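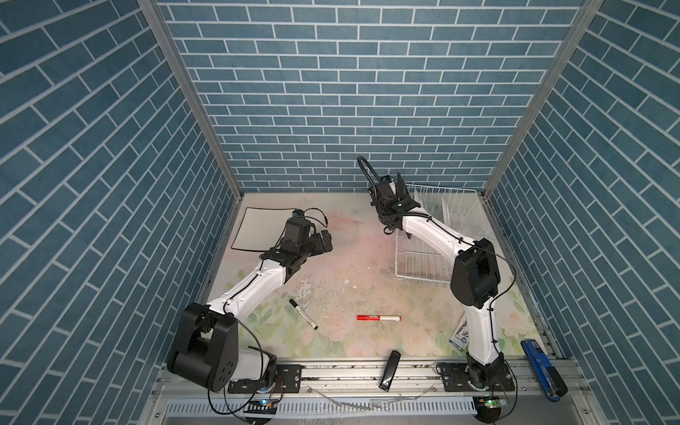

Two arms, one table, blue brick-pattern walls.

Print this page | E-mail this page

Stop mailing everybody

Quick one before the weekend. I run the list for Hotcombe, a small events outfit, and I am tired of being told that bigger is better. It isn't. We had 500 addresses in the old system and I was proud of every one. Why? No idea. A lot of them hadn't opened a thing since we moved to Netum.

So I cut it to 398. Sent one plain e-mail asking if people still wanted to hear from us, waited, then deleted the silent ones. My boss was not happy. "You threw away customers." No. I threw away addresses.

Everyone selling software in this field wants the list to grow, and of course they do, they charge by the contact. Netum does. Gaber does, we tried them first. I don't blame them but I don't have to go along with it either.

Second gripe: segments. Brolora gave a webinar where they split a list 300 ways. 300! Who writes all that? We have 2 groups, people who came last year and people who didn't. Takes me one morning. The first lot get dates and parking. The others get told what the thing is. Thats it.

And please, a real unsubscribe link. Big one, at the top if you can stand it. Hiding it in gray type at the bottom is rude and you end up in the spam folder anyway.

Will I regret this in April when ticket sales open? Maybe. I'd still rather write to people who want teh mail. Try it with your own list, start with the oldest names.

Last updated: 2019-02-22

This site uses cookies. By continuing to browse you agree to our use of cookies. OK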